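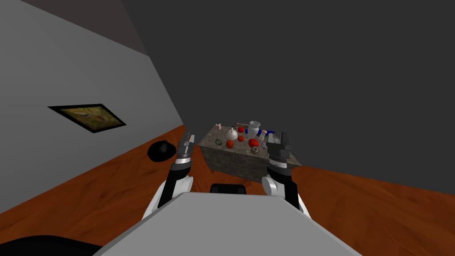

Two arms and a stone-textured table, in a computer rendering.

Setting up your child's canteen account on Umlow

If your school has moved its lunch payments over to Umlow this term, you'll want to get the account sorted before the first hungry morning (ask me how I know!). Set aside a quiet moment, make yourself a cuppa and have the letter from the office handy, as it has your family code on it.

Open the app, tap Add student and type in the code exactly as printed, capitals and all.

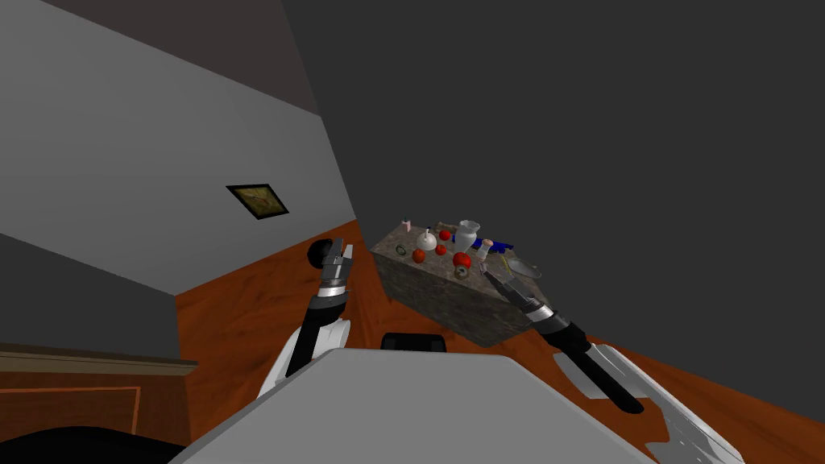 By Dalia Filali | August 16, 2025

Next, choose a four-digit PIN with your child, something they'll remember at the counter with a queue behind them. Then go to Top up and add some money. We usually start with $25, and it lasts our two nearly a fortnight, depending on how many sausage rolls are involved.

Last of all, open Limits and set a daily spend, then tick any allergies so they come up on the canteen's screen. Tap Save before you leave the page, or you'll be typing it all in again, and check that your child's name now shows under My family.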